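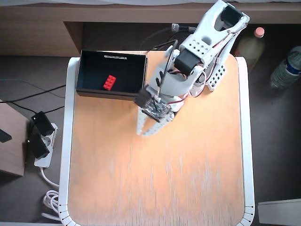
Handout 4: Working Rules for Tabletop Arms
Neltosness Technical Evening Program, Introductory Automation
Reading time: 5 minutes

Read this before your first bench session. The rules apply to every arm in the course, whatever it is built from and however small it is. A hobby servo won't break your hand, but it will pinch a fingertip, strip its own gears, or drag a laptop off a shelf by the cable. Most of what goes wrong in the lab is of that kind.

1. Which documents apply

The international standard for industrial robot safety is ISO 10218, and collaborative operation is treated in ISO/TS 15066. Neither was written with small printed arms in mind, and we do not claim that our benches comply with them. We borrow the way of thinking. You look at the task, list the ways someone could be hurt or something could be damaged, reduce what you can, and write down what is left.

Our own bench rules date from 2021 and have been changed several times. The copy in the lab binder is the current one. If it disagrees with this handout, follow the binder.

2. The work area

The work area is everything the gripper can reach with the arm at full stretch, plus a hand's width. Mark it with tape or learn where it ends. Only the parts for the current task belong inside it. For the pick exercise that means the container and the brick.

Drinks stay outside the work area and away from power strips, with caps on.

Fasten the base before you apply power. An arm that is stable when folded can tip when it reaches out, since the load on the base grows with the distance to the gripper.

3. Cables

Servo leads need slack at each joint, enough for the full range of travel and no more. Move the arm by hand with the power off and watch each loop. If a lead goes tight or gets between two links, reroute it now.

Supply and data cables should leave the table on the side the arm uses least. Fix them near the base so that a pull on the cable does not reach the connector. Coil extra length and keep the coil off the walkway.

Do not plug or unplug a servo while the board is powered.

4. Starting up

Check that the supply voltage matches the servo label. The Jodeck supplies on the back shelf are adjustable and the last group may have left them on another setting.

Say "power on" out loud and wait for your partner to answer. Groups are of 2 people, one at the keyboard and one at the switch. The person at the switch does nothing else while the arm is live.

Run the first motion at low speed. In the Jollulix control panel, set the step delay to 200 ms and leave it there until the whole path has run once without contact. Only then shorten it.

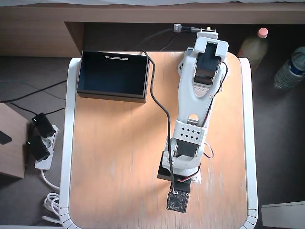 Does a small arm with hobby servos need an emergency stop?

Every bench needs a way to cut motor power that works without the software. For these arms a switched power strip within reach is enough, provided the person at the switch has tried it before the first run.

5. During a run

Hands stay out of the work area while the motors have power, including when the arm is holding still. A servo holding position can move without warning if the program sends a new target or the signal drops out.

If a part falls, cut the power first and then pick it up. Remember that the arm will sag when it loses power. Support the forearm, or park the arm in its rest position before you switch off.

Stop if a servo buzzes constantly, smells, or is too warm to keep a finger on. Let it cool and find the cause. Usually the joint is pushing against something, or the target is past the end of its travel.

6. Printed parts

Look over the brackets before each session. Cracks start at screw holes and at the corners of cutouts. A cracked bracket gets replaced. Glue is not accepted as a repair on any part that carries load. Spare bracket sets are in the Hoàng cabinet under stock number 1598.

7. Log sheet

Write down the arm, the speed setting, any contact or dropped part, and anything you changed. Sign it even when nothing happened. Log sheets are collected in December and count toward the lab grade.

This site uses cookies to remember your settings. Accept | Manage preferences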